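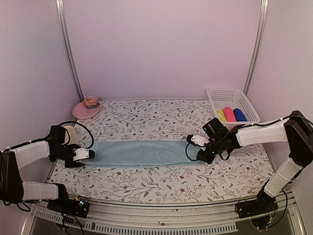

Light blue one, long fold, on the flowered cloth

Thread: Thirds or halves for towels? (and does any of it matter)

lalit_b
Posted 5/4/23
I keep reading that folding towels into a long strip first is the "right" way and everything else ruins the stack. I don't buy it. I've folded in half, in half, and in half again for my whole adult life and my closet door still shuts. The light blue towel up top is the long version, laid out flat before any more folds. It looks fine. So does a towel folded any other way. Has anybody measured a difference, or is this just something people repeat?

margareta_s
It matters if your shelf is shallow. Mine is 11 inches deep. A bath towel in halves sticks out past the front and the door catches on it. Long strip first, then in thirds, and it sits back where it should. I didn't read that anywhere, I got tired of the door.

lalit_b
OK, but that's your shelf. The people selling this idea say it works for every shelf.

Vilho K
Who is selling it? I have never seen anyone sell a fold.

lalit_b
The Candaron folding board comes with a booklet. There's a whole page on why halves are bad. Funny how the board only does thirds.

Vilho K
Fair enough. I had the Skavex one, same idea, flimsy hinge. It went in the yard sale box in November and I haven't missed it. You can do everything it does with a table and two hands.

negin_kiani
I'm with the strip people, but for a different reason. Terry is thick. Every time you fold in half you double the lump, and by the third time the fold edge is fat and the open edge is thin, so the pile leans. If you make the long strip first and then fold the ends in toward the middle, it evens out some. Try it with four towels of the same kind and look at the pile from the side.

lalit_b
I just tried it. The pile leans less. It still leans.

negin_kiani
Less was the claim.

kamran.r
What bugs me is the advice to smooth out every crease before you go on to the next fold. The blue one in the first post has faint creases down its length and I would leave every one of them. It's a towel. You're going to rub it on your wet dog.

margareta_s
I don't have a wet dog, and I do smooth mine. It takes two seconds.

kamran.r
Two seconds times every towel you'll ever own.

margareta_s
I think I can spare it.

Vilho K
Can I ask about the cloth underneath? I fold on the bare dining table and the towel slides all over when I pull on one end. My sister says to put a sheet down first. I suspect she just likes sheets.

negin_kiani
A sheet helps if it stays put. If it's loose you get two things sliding around. I use an old cotton tablecloth that hangs down far enough on both sides to hold itself. Any print is fine, though I'd want a pale one so you can see where the edge of a dark towel is.

lalit_b
That part I'll give you. Dark on pale is easier to line up.
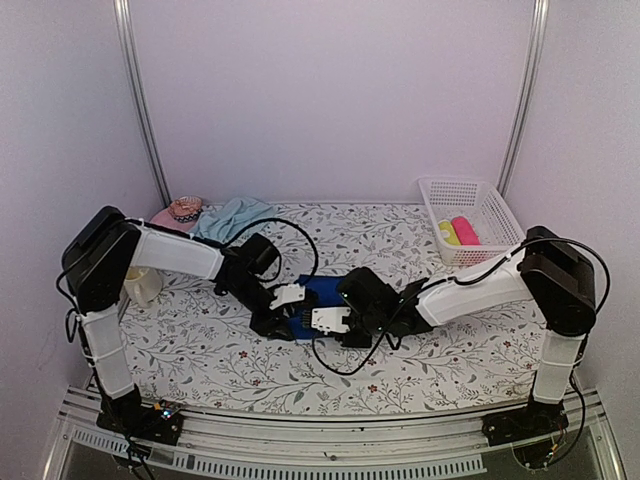
Dark blue on white with small red flowers, for example, where the edge of the cloth is plain to see against the background. On my brown table I can never tell if a navy towel is square until I pick it up and a corner drops out. So fine, the sheet stays. I still think the folding order is mostly habit.

kamran.r
Dark towels are also where you see every bit of lint, so whatever is on the table ends up on the towel. Shake the sheet first.

Vilho K
My sister will be unbearable about this.

margareta_s
Has anyone used that Huaranga spray that's supposed to make folds hold? The label says 138 uses. I'd like to know who stood there and did 138.

negin_kiani
Bought it. Smelled like a dentist's office. The folds were the same as before.

kamran.r
How would you even know if it held? The towel sits on a shelf. It's not going anywhere.

lalit_b
Thank you. That's been my point about the whole subject. I looked at the reviews for it, all 1,519 of them, or the first few pages anyway, and most are about the smell.

margareta_s
Going back to the fold. Lalit, how deep is your shelf?

lalit_b
Deep. Sixteen inches, I just checked.

margareta_s
Then of course halves work for you. Put the same towel on mine and tell me it's habit.

lalit_b
I'll say habit on deep shelves and necessity on yours. I'm not buying the board.

Vilho K
Does the strip method work on hand towels, or do they come out too skinny? Mine end up like a scarf and fall over when I stand them in the basket.

negin_kiani
Too skinny. Just do halves for those.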